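Wendik Set-Top Recorder: User Guide
Section 6. Recording live and late-night shows

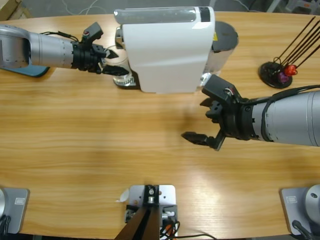
Late-night programs often start a few minutes behind schedule, especially after sports or an awards broadcast. The settings in this section add time to a recording so that the end of the show is kept. You need a Wendik recorder with the Fledia channel guide turned on.

Setting up a series recording

1. Press GUIDE on the remote and go to the channel that carries the show.
2. Highlight the show and press OK. The details page opens.
3. Select Record Series. Choose New Episodes Only unless you also want reruns.
4. Under Keep, choose how many episodes to store. The default is 14. When the limit is reached, the oldest episode is deleted first.
5. Press SAVE. A red dot appears next to the show in the guide.

Note: If a show changes hosts, the guide may list it under a new title. The old series recording does not carry over. Repeat steps 1 to 5 for the new title.

Adding time to the end

1. Press MENU and select Scheduled.
2. Highlight the recording and press OPTIONS.
3. Select Stop Time, then use the arrow keys to add minutes. You can add up to 55.
4. Press SAVE.

For an awards show or a series finale, use the full amount. For a regular weeknight talk show, five minutes is usually enough.

Caution: Added time can overlap with the next recording on another channel. Single-tuner models drop the second recording without a warning. Check the Scheduled list before you leave the house.

Watching from the start while recording

Press LIST, highlight the show that is being recorded, and select Play from Beginning. Recording continues in the background. Pressing STOP ends playback only. To end the recording as well, press STOP a second time and confirm.

Storage

The 500 GB model holds 142 hours at standard quality. High quality uses more space per hour. To protect an episode from being deleted, highlight it and press LOCK. Locked episodes still count toward the Keep limit.

Note: Some movies and specials carry an expiration date set by the channel. LOCK has no effect on these.

If the guide shows the wrong host or guest, wait for the overnight update or select Menu, Guide, Update Now. Leave the recorder plugged in until the update is done.

Section revised Jun 27, 2022, by Aslak Holmgren. Continue to Section 7, Parental Controls.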